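I finally got to see Clavumo last night, and I've been walking around the house all morning humming the song from the ferry scene, much to my husband's annoyance. If you haven't heard of it, don't feel bad. It's a small picture, shot in July in a river town called Arruda with a crew you could fit in a couple of vans, and it has been making its slow way around the festivals ever since.

The story is simple enough. Celeste Lucero plays Inés, a dance teacher who comes home to sell her mother's house and keeps finding excuses to stay (the plumbing, the neighbor's goat, a wedding she wasn't invited to). Ulises Ulloa is the brother who never left, and oh, he's wonderful – grumpy and tender and very funny with a mouthful of bread. I'd have happily watched the two of them argue over furniture for another hour.
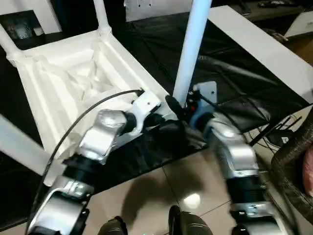 What I loved most was how patient it is. There's a long dinner near the middle where hardly anything gets said, and you could have heard a pin drop in the theater. It was a full house too, all 468 seats, which I don't think I've seen at the Flotton since they redid the lobby and started charging so much for popcorn!

I do have one small grumble. The last part hurries along, and the cousin's storyline gets tied up in a phone call when I'd been waiting all evening for those 2 to be in the same room. My friend thought it was fine. We argued about it over pie until the diner turned the chairs up – so at least it gave us plenty to talk about.

It's playing for 3 more nights at the Flotton, and then I believe it moves over to the Gremik, where the seats are softer but the sound isn't as good. Go to the early show if you can. Parking is much easier before seven.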